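Closing a Straight Cut: What We Learned About Suturing Practice Pads
Final report, Skills Lab Project
Rajitha Wijesinghe

My project partner dropped out in February to concentrate on organic chemistry, so the "we" in the title is me and a stack of tissue pads. The question was simple enough for one person. Does a stitch line get neater if you plan the spacing before you start, or does planning just give you something to feel bad about afterward?

Materials

The lab had two kinds of pad, which the supply cabinet labels Drinon and Stevent. Drinon pads are firm and forgiving. Stevent pads are softer and tear if you pull as though you were tying a boot. I used both, and ruined more of the second.

Method

Each trial was one shallow, straight incision closed with eight stitches. In half the trials I worked out the spacing first. In the other half I trusted my eye, which my optometrist has advised against. I completed 80 closures, for a planned total of 640 stitches. Of the 320 stitches in the planned half, 239 landed within the spacing limit in the Manolakis handout.

Problems along the way

The cut was never the hard part. The thread was. A long strand gives you plenty to work with and also plenty to lie across the wound exactly where the next bite should go.
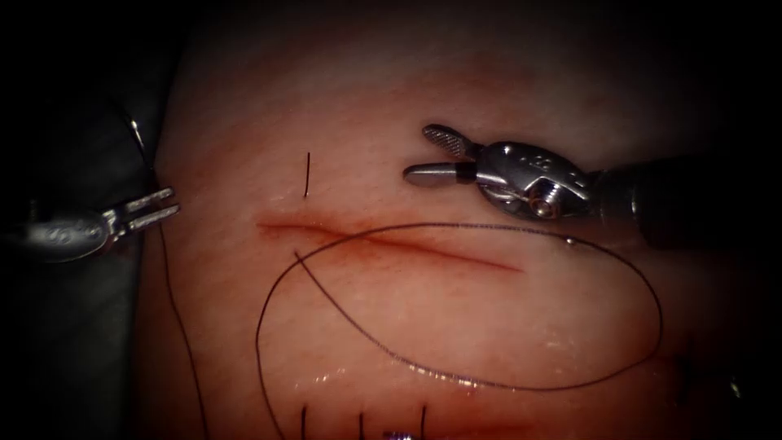
I lost more time to moving suture out of the way than to placing it, and no column on my data sheet covered that. By the second week I had added one, titled "thread, again."

Depth was the other trouble. An incision that is deeper in the middle and shallow at one end wants different bites along its length, and my early closures treated it all the same. The ends puckered. The middle gaped.

Results

Unplanned trials put 170 stitches within the limit, for a combined 409 out of 640. Planning helped, then, mostly on the softer pads. It did nothing for my knots, which my supervisor described as "structural."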